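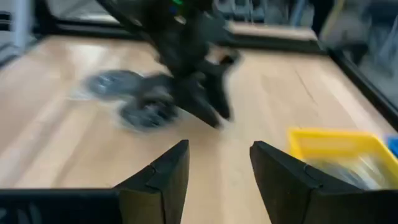
Sorting out tubes, rolls and bagged bits on one table

I have been meaning to write this one up for ages, and the letters I had after the spring clear-out piece finally pushed me into it. So many of you have the same corner that I used to have: long things leaning against a wall, short things in bags, and a general feeling that something important is at the bottom of it all. Mine was behind the spare-room door. It came down on my foot in June, and that was that.

What follows is the way I sort long and rolled things now, along with all the little bagged oddments that seem to travel with them. You need a table, a cloth, a soft pencil, some paper labels with string and whatever you have to hand for storage. I use a Kasberg shelf unit and a tall Tovetti bin, but a deep cardboard box does very nicely and costs nothing.

Before you begin

Clear the table completely and give it a good wipe. A wooden top is lovely to work on, but do run your palm over it first and feel for any crack or raised grain, as a thin poster will find it before you do. If there is a rough line in the wood, lay a folded sheet over that part and carry on.

Now bring everything to the table in one go. I know it is tempting to do it in dribs and drabs, and I did it that way for years, but you end up making the same decision three times over. Have a cup of tea first if the pile looks alarming. I generally do.

Step 1. Give each kind of thing its own half

Rolls and tubes go on the right, bags go on the left. If you are left-handed you may like it the other way about, and my friend Charito Padilla swears by putting the bags nearest the window so she can see into them. Do whatever suits your room. All that matters is that the two families stay apart until you have finished.

Lay the tubes on their sides and leave room for them to roll a little. Standing them up on a table looks tidy for as long as it takes somebody to shut a door.

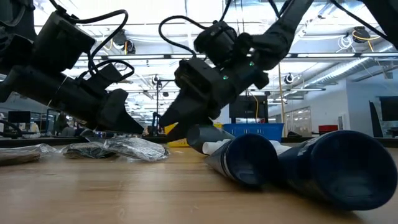
Household Notes, Issue 19, p. 6

Step 2. Start with the fattest rolls

Big rolls take up the most room, so find out where they are going before you touch anything else. I like to have the open ends turned towards me, because then I can look down the middle and see whether anything has been tucked inside. You would be surprised what people post into a roll for safe keeping. Wilfredo Ocampo found a whole set of curtain hooks in his.

Dark blue rolls are worth labelling straight away, especially if you own more than one of the same shade. They look like twins on a shelf. Tie the label on with string and keep tape well away from the surface, for it leaves a mark when it comes off and sometimes takes a little of the colour with it.

Step 3. Then the slimmer tubes

White tubes and grey tubes can be sorted by length first and by contents second. Look inside each one, and if it has caps, put them back on as you go. Should a tube be empty, write "empty" on the label and be glad of it, for you will want it at Christmas. Mine stop at 70 cm, as that is as tall as the bin will take without toppling. Longer ones lie flat on the top shelf.

Step 4. Now the bags

Clear bags are a blessing, and I have quite gone off any other kind. Even so, a crinkled one can hide a good deal, so smooth it out and look at it properly. Anything flat goes in first against the back of the box. Anything coiled gets a gentle loop and a loose tie, never a tight one, and the label should say what it belongs to - "hall lamp" will help you far more than "lead".

Keep one bag to a purpose. When I started I had a bag called "useful", and Dindo Lagman, who was helping me, read the label aloud in such a voice that I emptied it on the spot.

Step 5. Put it all away in the order you will want it

Rarely used rolls go in at the back, everyday tubes in front, and bags in an open basket where you can flick through them. A plain plastic basket is best, I find, as you can rinse it under the tap. Write a short list of what is where and pin it inside the cupboard door.

A note on dust: once or twice a year, wipe the outside of every tube with a barely damp cloth and let it dry before it goes back. Paper rolls should only ever be brushed.

Recent pages

Folding fitted sheets with Gülizar Uçar
Jerome Macapagal on mending a drawer that sticks
The Lucero peg rail, one year on
Which string for which parcel?
Readers' letters: shoe racks and wet umbrellas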